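A kitchen arm, first in the computer

24 shares · 17 comments

I am building a robot arm at home, in the corner of a shared workshop called Irura, where I have one bench and one shelf. The project has the name Zorkia. Before I let the real arm move near anything that can break, I let it practice in a simulated kitchen on my old desktop computer. These pages show this part of the work. All the pictures are rendered by the simulator.

The kitchen model comes from a collection that another member of the workshop shared with us. I changed only small things in it, mostly the height of the counter, so that it agrees with the mounting plate I already cut. The control program is my own and I call it Aken. It is not elegant, but I understand every line of it, and for me this is important when something goes wrong at eleven in the evening.

The task I chose is the toaster oven. It has a door with a hinge at the bottom, two knobs and a rack, so there are many ways to touch it wrongly. In December I ran it 984 times with small changes in the start position of the arm. I keep the log of each run in a simple table, and I look by eye at the ones where the numbers are strange.

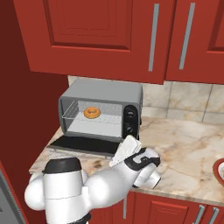
Gripper closed and empty, near the corner of the open door. The donut is on the rack.

The wide view is the one I use most. I can see in it how the elbow stands over the counter, and if the wrist has still enough space to turn. For a long time I had the base too close to the red wall, and the planner found only very folded positions. I moved it by 16 centimeters and the paths became much calmer. The same distance is now marked with tape on the real bench.

I also learned to be careful with the open door. In the first version of my collision model the door was a box with no thickness, and the arm went through it without any complaint from the program. Now it is a proper solid shape – a little bigger than the visible one, for safety.

The second view is from very close to the fingers. It is a hard view to work with, because the gripper can hide most of what you want to see. I save it together with every run anyway. When I try to find out at which moment a path went bad, a narrow strip between two gray parts can be enough to compare one run with another.
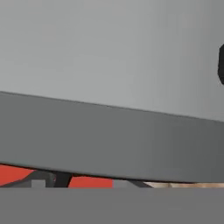 What is next on the bench

The real gripper still needs its second finger, which I am printing again with thicker walls. The motor boards are from a small shop, Voicu, and they arrived well packed, but I have not yet soldered the connectors. After this I will repeat the door task with a cardboard oven, at the slowest speed, with my hand on the stop button.

If you have built something similar, please write in the comments which joint limits you use for the wrist. Mine are still a guess.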